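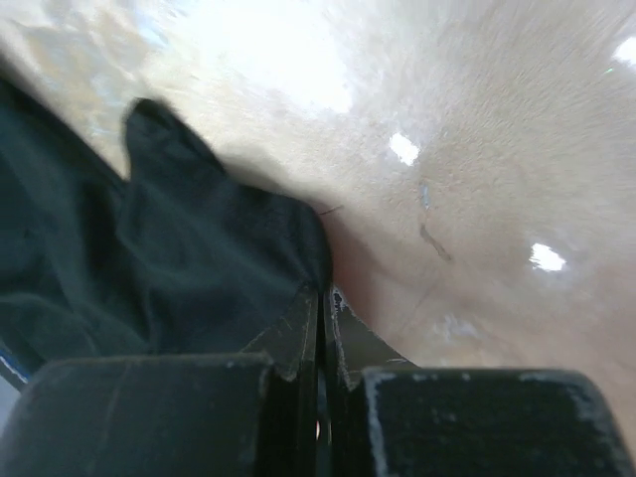

Print this entry | E-mail this entry

March, evening

Bled the upstairs radiators again. The one in the back bedroom gave up to 20 seconds of air before water came, the others almost none. Pressure at the boiler fell from 1.6 to 1.3 bar and I topped it back up through the filling loop. Closed both valves on the loop and took the hose off, as the manual asks.

Air in the same radiator twice in one month suggests a small leak or a bad vent. Checked under every valve with a dry paper towel. Nothing on the towel except at the Detau valve in the hall, where there is a green crust on the gland nut. Gave the nut an eighth of a turn and wiped the crust off so that any new growth will show.

Gas meter read at 6 p.m. and entered in the book. The season so far stands at 3,306 units. I had expected less after the attic work. The attic was finished in the middle of the season, though, and the cold stretch came before it, so the total says little. A better comparison would be units per degree day, and for that I need the outdoor figures from the Gernport station, which are posted late. Left the column blank.

Boiler hours are easier. The counter on the front panel shows 1,498 since the board was replaced. Starts are not counted separately on this model. I would like to have them. Short cycling is the thing I suspect on mild days, when the burner runs for three or four minutes, trips on flow temperature and sits waiting. Lowered the flow setting by five degrees this morning to see if the runs get longer. Return pipe was comfortable to hold at noon, so it should be condensing most of the time now. 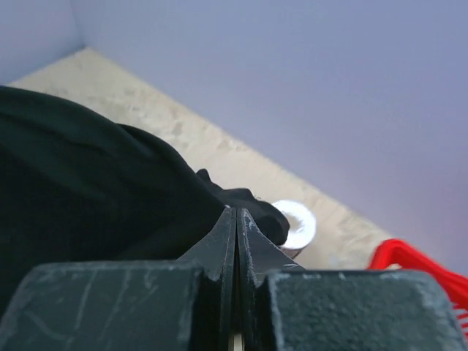 Gripper fingers, tips pressed together.

The hall thermostat reads 19 and the glass thermometer beside it reads a little over 18. Same disagreement as last winter. I moved the thermometer to the other side of the door frame and it went on reading low, so the draft is not the cause. Will trust the glass one and set the thermostat accordingly.

Phoned Rebelo about the expansion vessel. They want to test the charge with the system drained to zero, and I agree with that. They can come after the heating season. In the meantime I tapped the vessel top to bottom: dull in the lower half, hollow above. Probably all right, but tapping proves very little.

The Naslow pump is quiet on speed two. On three there is a hum in the kitchen pipe where it passes through the joist. Slid a strip of felt into the hole and the hum dropped but did not go away. Left it on two. The far radiators take longer to warm on that setting – the back bedroom needed most of an hour – and I closed the lockshield on the landing by a quarter turn to push more water their way. Wrote the old position on the tag.

Drained half a cup from the low point in the cellar. Gray, no grit. The inhibitor strip came out between the second and third color, which the chart calls adequate. One bottle left on the shelf.

To do: degree days when posted, new gland packing for the hall, read the pressure cold before breakfast.

Contact | All text copyright the author | Back to top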